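Greifen lernen am Wohnzimmertisch

Die Automatisierung soll die Lagerhallen leerer machen. Vorläufig füllt sie Wohnungen. Wer wissen will, wie eine Maschine lernt, eine Mandarine von einer Karotte zu trennen, muss an einer Haustür klingeln, die Schuhe ausziehen und sich aufs Sofa setzen.

Noemi Benavides arbeitet seit März für Visura, einen Dienstleister, der Bewegungsdaten für Roboterhersteller sammelt. Vorher stand sie bei Palumbo am Sortierband, in der Obstannahme, Frühschicht ab fünf. Das Band gibt es noch, die Stelle nicht mehr. Jetzt führt sie einen Handgreifer, dessen Kamera jede Bewegung aufzeichnet: greifen, anheben, ablegen, zurück auf Anfang. Ihr Soll liegt bei 70 Durchgängen pro Schicht.

»Am Band wusste ich, wofür«, sagt sie. »Da war die Kiste am Ende voll und wurde abgeholt. Bei uns räume ich sie selbst wieder aus.«
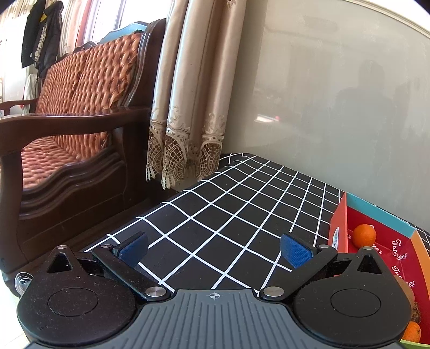 Bei Visura heißt das »Umgebungsvielfalt«, und die Firma wirbt damit. Eine Maschine, die nur das Labor kennt, scheitert am ersten Vorhang, so die Begründung. Also wird dort gearbeitet, wo ohnehin gelebt wird, neben dem Holzsofa mit den geschnitzten Lehnen, während am Fenster die Jacken hängen. Das Obst liegt in einem roten Karton auf der karierten Decke, und in diesem Zimmer ist das der Arbeitsplatz. Von Arbeitsplatzgestaltung, Beleuchtung oder Stuhlhöhe steht im Vertrag kein Wort. Bezahlt wird nach abgenommenem Durchgang. Was die Prüfsoftware verwirft, hat niemand geleistet.

Annelore Kramer hält das für den eigentlichen Umbau. Sie hat zwanzig Jahre lang Betriebsräte in der Logistik beraten und sitzt nun über Verträgen, in denen das Wort Betrieb nicht vorkommt. »Man redet immer über die Stellen, die wegfallen«, sagt sie. »Über die, die dafür entstehen, redet man erst, wenn sich jemand die Sehnenscheide entzündet hat.« Drei solcher Fälle liegen auf ihrem Tisch. Anerkannt ist bislang keiner.

Die Gegenseite klingt freundlicher. Hovden, ein Hersteller von Greifarmen und Abnehmer der Daten, spricht von Entlastung: Die Maschine übernehme das Eintönige, der Mensch das Anspruchsvolle. Das mag irgendwann stimmen. Im Moment übernimmt der Mensch das Eintönige noch einmal, damit die Maschine es sich abschauen kann. 1.000 saubere Wiederholungen verlangt Hovden je Aufgabe, verteilt auf verschiedene Haushalte. Was eine saubere Wiederholung ist, legt Hovden ebenfalls fest.

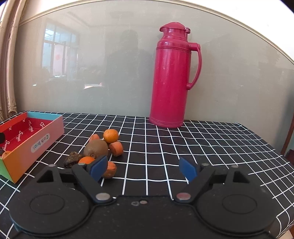 Benavides erklärt ihr Handwerk ohne Begeisterung, aber genau, und da hört man die Sortiererin. Langsam an das Stück heran, beide Finger gleichzeitig, kein Nachdrücken. Glatte Schalen verzeihen wenig, Kanten noch weniger. Eine Kiwi zwischen Mandarinen und Karottenstücken, eng beieinander auf dem Karomuster, ist für sie keine Denkaufgabe, für die Software offenbar schon. Auch die rote Thermoskanne bleibt auf dem Tisch stehen. Eine aufgeräumte Fläche, sagt Benavides, bringe beim Kunden weniger Punkte.

Man kann darin eine Würdigung sehen. Jahrelang galt ihr Griff als ungelernte Arbeit, nun ist er plötzlich wertvoll genug, um in Serie aufgezeichnet zu werden. Nur gehört die Aufzeichnung Visura. Eine Beteiligung sieht der Vertrag nicht vor, auch dann nicht, wenn die Daten ein zweites und drittes Mal verkauft werden. Kramer hat deswegen zwei Briefe geschrieben. Auf den ersten kam eine Broschüre.

Bei Fetel, einem Verpacker mit Standort am Kanal, läuft seit dem Sommer ein Versuch mit Hovden-Armen. Die Schichtleitung lobt die Ausdauer der Geräte. An der Linie stehen weiterhin Leute, weniger als vorher, und heben auf, was danebengeht. Ihre Stellenbezeichnung lautet jetzt »Prozessbegleitung«, der Stundenlohn ist derselbe geblieben.

Ob sie selbst dorthin wechseln würde? Benavides hat sich beworben, im Oktober soll sie Bescheid bekommen. Bis dahin fährt sie weiter von Wohnung zu Wohnung.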